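Tea towel

Reading time: 5 min

A tea towel, also called a dish towel or, in some regions, a drying-up cloth or glass cloth, is a flat piece of woven fabric used for drying dishes, cutlery and glassware. Most are made of linen, cotton or a mixture of the two. The cloth is thinner than a bath towel and usually has no pile, so it leaves little fluff behind on glass.

Origins

Cloths for wiping tableware are much older than the name. Household lists from many parts of Europe mention them together with napkins, hand towels and table linen, often without saying what each piece was for. In larger houses the cloths were sorted by use: coarse ones for pans, finer ones for plates and the finest for glass. A cloth that had worn thin was moved down to rougher work and ended up as rags or bandages.

The word "tea towel" belongs to Britain, where it became common in the nineteenth century. It is usually linked to the habit of serving afternoon tea. A linen cloth might be laid on the tray, wrapped round the pot to keep it warm, or used to dry china that was thought too good for the scullery. Some were embroidered by the women of the house and passed on within the family.

Fabric and weave

Linen takes up water quickly, dries quickly and grows softer with washing. It also creases badly and costs more than cotton. Cotton cloths are cheaper and softer when new, but many are sold with a finish that stops them soaking up water until they have been washed a few times. A mixture of linen and cotton, often sold under the name "union", sits between the two in price and wear.

Plain weave is the most usual. Twill is heavier and hangs better. Waffle weave has small raised squares that hold more water, though it tends to shrink unevenly in the first hot wash. Huckaback, with its slightly rough face, was once common for both hand towels and kitchen cloths and is now mostly found in hotel supply.

Checks and stripes were woven in from an early date. Red and blue were the usual colours, as the dyes stood up well to boiling. A stripe along each long side also made it easy to tell kitchen cloths from other linen when the wash came back.
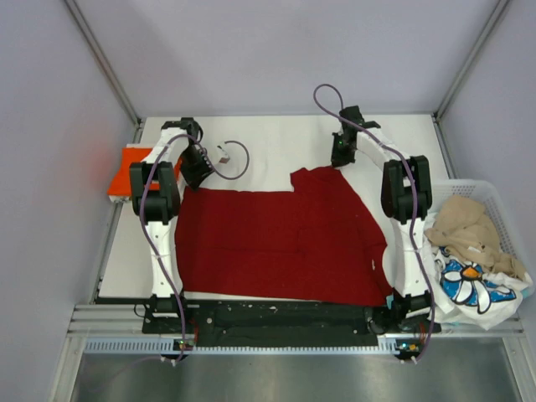 Cloths are finished with a narrow hem on the cut ends, and good ones have a woven edge down the sides that needs no sewing. A hanging loop of tape is sewn either at one corner or in the middle of a short side. A corner loop lets the cloth hang in a long point and dry faster. A middle loop keeps a printed design the right way up.

Production

Until the spread of power looms, most kitchen cloths were woven in the home or by local weavers working to order. The mill at Pirnholm is a typical case of the change. It began with sailcloth, turned to household linen when that trade fell away, and at its height employed 400 people. Its cloths were sold in bundles of six, tied with a paper band, and the red check it used was copied widely by other mills.

The Tiedemann works, which opened later and used mainly cotton, concentrated on printed cloths. By then screen printing had made short runs affordable, and an order of 1000 pieces could be filled in a few days. The works took commissions from seaside resorts, parish halls and railway hotels. It closed when cheaper imports arrived, and its pattern books were moved to the museum at Dornurau.

Printed and souvenir cloths

The printed tea towel became a standard souvenir in the second half of the twentieth century. It was light, flat, easy to post and cost little. Usual subjects include maps, castles, wild flowers, recipes and calendars. Calendar cloths are normally put on sale in the autumn and marked down by February — those that survive unused often do so because the year had already begun.

Schools in Britain have long sold cloths printed with small self-portraits by the pupils as a way of raising money. Many are kept in drawers and never used to dry anything.

Collecting

Collectors tend to specialise by subject, maker or place. The museum at Dornurau holds over 4000 cloths, most of them given by private owners, and shows a changing part of the collection on rails in the old drying loft. A smaller group of 3000 printed cloths is kept at Bekach, where it can be seen by appointment. Unused pieces with the paper label still attached fetch the best prices. Fold lines, rust spots from pins and fading along one edge all lower the value.

Care and hygiene

A damp cloth left in a heap is a good place for bacteria to grow, and advice on kitchen hygiene generally calls for a clean one each day, or sooner if it has been used on hands or worktops. Cotton and linen cloths can be washed at 60 degrees. Fabric softener coats the fibres and makes them take up less water. Linen is easier to iron while still slightly damp.

Folding varies from house to house. The most common method is in thirds lengthways and then in half, which gives a strip that will hang over an oven rail. Shops prefer a smaller square with the printed title on top.

See also: Huckaback; Napkin; Oven glove; Table linen

Last edited 30 November 2021

Shared 12 times

Comments (4)

flaxfield
The union cloths I have are marked 55 per cent linen. Is that a fixed rule or does it depend on the mill?

Moorhen
My gran called them glass cloths whether they were for glass or not. Hers had the blue stripe and the loop on the corner.

pegbag62
Softener ruined a whole set of mine. Two hot washes with soda crystals brought them most of the way back.

oldloom
The huckaback section is very short. It was used for roller towels too and that should be mentioned.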